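Re: [lab-equip] gripper budget, second go

Hi all,

Sorry for going quiet, it was a mad fortnight with the move. Yae Kaneko wrote:

> Before I sign anything I'd like to know why we need the Clatik
> fingers as well as the Flasell arm. Can't we stick with the
> printed ones for another year? And is 8 sets a real number or
> a wish? I need the lines settled by October.
> Yae

Fair questions! Eight is a real number, but I'm happy to split it. Two sets now for the cap bench, and the other six once we've seen how fast the pads wear -- I'd much sooner come back and ask again than have a drawer full of spares in the wrong colour and size (remember the suction cups).
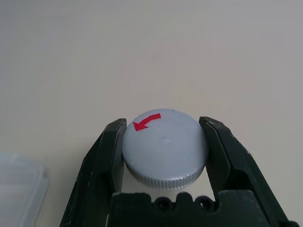 The Clatik quote is $1,000 for the first two sets, mounting plates included, and it holds until the end of the month. Our own fingers cost next to nothing in plastic, I know, but somebody has to print and fit them, and that time never shows up on a budget line. For straight pick and place I'd keep using them. Turning is where I want to spend the money. With a cap like the gray one with the red arrow, you've got a ridged side wall and just the two finger tips pressing on it from either side, so I'd like a softer pad that can settle into those ridges. Clatik sells the pads separately too, which should keep the yearly cost down.

On the arm itself, I've gone back and forth between Flasell and Ultance all week. Ultance is cheaper up front but delivery is 22 weeks (22!) and we'd have to buy their controller on top. Flasell can use the one we've already got. If the arm has to wait for the next round I can live with that, but please let's keep the finger money in this one.

Could you also leave a small line for the Amrani torque sensor? I haven't got a firm price yet -- their rep has promised me one by lunch tomorrow and I'll send it straight on.

Cheers, and thanks for your patience with all this

Recent in this list
Controller licences: who still has a seat?
Bench space after the move
Re: Ultance delivery times
Spare suction cups, free to a good home

Last updated 4:40 pm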